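Dafis House Games Room: Photo Gallery
Home > Visit > Rooms > Games Room

The Games Room at Dafis House reopened to the public on 17th May, following a period of closure for redecoration and the return of the chess collection from storage. The gallery on this page records the room and its contents for visitors, school groups and members of the Gretar Chess Circle, which holds its meetings here during the winter season.

The room occupies the east end of the ground floor and may be reached from the main hall without steps. Chess has been played in it since the house was given to the town, and the present arrangement follows a plan prepared by Brodie Prendergast, Keeper of Collections.

Selecting a picture opens a larger version. Captions are kept short; fuller entries for each item are held in the collections register, which may be consulted by appointment in the reading room. Entries are listed by register number, and visitors are asked to quote the number in any inquiry.

Notes on the collection

The chess holdings consist of playing sets, boards, printed score sheets and a small library of opening manuals. Most of the sets were bought for use and show the wear expected of pieces that have been handled by several generations of players. Replacement pieces have been added where originals were lost, and these are noted in the register.

The oldest part of the library was presented by Bleddyn Bevan, who served as secretary of the Circle and kept its match records. His notebooks cover 200 games and are written in a clear hand, with comments in the margin on the openings chosen and the time taken over each move. They are not on open display. Copies of selected pages are available at the desk.

Boards in regular use are laid out before opening time and put away at the end of the day. Pieces are returned to their boxes by color, and any damage is entered in the day book. Cloths are placed on the tables under the boards and are changed each March.

Register no. 2335
Chessboard and pieces, black and white squares with a dark border. White pieces on the board, and a white pawn standing on the cloth in front of it.

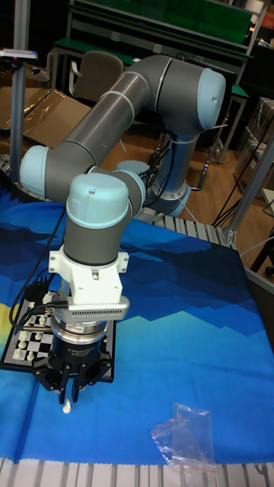 Visitors who wish to play may ask at the desk for a set. Games are limited to one hour when others are waiting. Players are asked to leave food and drink outside the room and to return all pieces to the board before leaving the table, so that staff can check the set against its list.

Group visits

Groups may reserve the room on weekday mornings. A booking covers the use of 4 tables, and each group must be accompanied by 3 adults. An introductory talk on the collection can be arranged at no extra charge if it is requested when the booking is made.

Use of pictures

Pictures in this gallery may be reproduced for private study and classroom work. Requests for any other use should be sent in writing to the Keeper of Collections, with the register number of the item and details of the intended publication.

Back to Rooms
Next gallery: The Reading Room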